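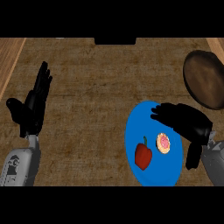
Sim view at reset, right hand over the plate, left hand up. Black bars are the padding.

From: Verena Schnyder
To: trotport-users
Subject: Re: [trotport-users] planner picks the cookie, every time

Hi Ferdinand,

Thanks for the logs. I had been blaming my own scene file all morning, so it was a comfort to see the same nonsense coming out of yours.

Ferdinand Lehner wrote:
> We ask for the pepper and Trotport sends the right hand to the
> cookie. The detector labels both correctly. I ran 20 resets with
> the plate scene and got the cookie on every one. Moving the bowl
> changes nothing. Is the grasp scorer broken, or does it just have
> a sweet tooth?

The scorer is fine. It gets handed a bad list and makes a reasonable choice from it, like most of us.

What happens is this. The detector runs on the padded image, bars included. The depth lookup runs on the unpadded one. Trummer is supposed to take the padding back out between the two, and since the December merge it does that for the box corners but forgets the box centers. So every center lands too low. For the cookie, which sits higher on the plate, you still hit something you can grasp. For the pepper you end up with a point the planner considers to be inside the table, and it quietly throws the candidate away. One object left, one winner.

"Quietly" is my real complaint. There is a log line for it, at debug level, and it says "pruned". Pruned what? I added the label and the reason, and the first run after that told me in one line what I had spent a morning not finding out.

The fix is 2 lines in the Trummer adapter. The test that should have caught it uses a square image with no padding, and has been passing happily ever since Brigitta and I wrote it. I've added 6 padded cases. Patch is on the branch trummer-centers, please try it on your setup before I merge, and use a fresh cache or you'll be testing the old boxes.

Two things it doesn't fix:

- The left hand still counts as a candidate for anything on the plate, and the planner works out a full path for it before dropping it on cost. Slow, harmless, on my list under item 57.

- The bowl's collision mesh in the Galline asset pack is a solid lump. Placing into it will fail until someone makes it hollow. Teresa, I believe you said "easy" in front of witnesses.

Verena

_______________________________________________
trotport-users mailing list
To unsubscribe or reach the list owner, use the contact form
2 replies | 6 followers | Back to top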